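Looking after race-day kit at home: tips for karting and track-day drivers
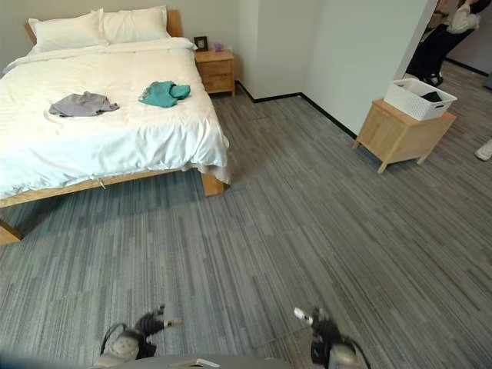
Get clothes off the bed and into the right pile before you start washing.

2022-05-23

A day at a kart circuit leaves you with a bag of clothing that smells of fuel, rubber and sweat. Most of it can be cleaned at home, provided you read the labels first and keep the safety kit apart from everything else.

Sort it the same evening

Empty the kit bag as soon as you get in. Damp gloves left in a closed bag overnight will smell for weeks. Make one pile for ordinary clothes, one for fireproof underwear and one for the suit. Boots and helmet go somewhere airy, away from radiators.

Check the pockets. Cable ties and tyre valve caps turn up in the washing machine filter sooner or later.

Race suits

Karting suits and car racing suits are different garments. A karting suit is made to resist abrasion, and most can go in a cool wash, inside out, with the zip done up. A fireproof car suit needs more care. Some makers allow a gentle wash at home, others say dry clean only, and the label has the last word. My old Levetti kart suit goes in at 30 degrees. The Harawira I use in the car has never been near the machine.

Leave out fabric softener and bleach altogether. Softener can leave a coating on flame-resistant cloth. Hang the suit on a wide hanger in the shade, as strong sun fades the colour and does the fabric no good.

Fireproof underwear and balaclavas

Wash these separately with a mild liquid detergent, and use less than you would for a normal load. Turn them inside out and dry them flat. Never put them in the tumble dryer unless the label says you can.

Oil and chain grease

For ordinary T-shirts and jeans, work a drop of washing-up liquid into the mark and leave it for about 40 minutes before washing. Check the stain before the item goes in the dryer — heat will set whatever is left. Don't try this on fireproof kit.

If petrol has been spilled on anything, hang it outdoors until the smell has completely gone. Clothes that still smell of petrol must not go in a washing machine or a dryer.

Gloves and boots

Suede palms go stiff if they are soaked. Wipe them with a barely damp cloth, let them dry, then brush the nap with an old toothbrush. Stuff boots with newspaper and change it after an hour or so. Clean the soles too, as grease on a sole ends up on the pedals.

Helmet

Take out the cheek pads if they are removable and hand wash them in lukewarm water with baby shampoo. Use plain water and a soft cloth on the visor. Dead flies come off more easily if you lay a wet cloth over them for 5 minutes first. Keep solvents and glass cleaner away from both shell and visor.

Winter storage

By December my kit is packed away until spring. Everything goes in clean and fully dry. I use a Vekus garment bag for the suit, but an old cotton duvet cover works just as well — avoid plastic, which traps damp. Check stitching, cuffs and zips before you put the suit away, so there is time to have repairs done before the first meeting.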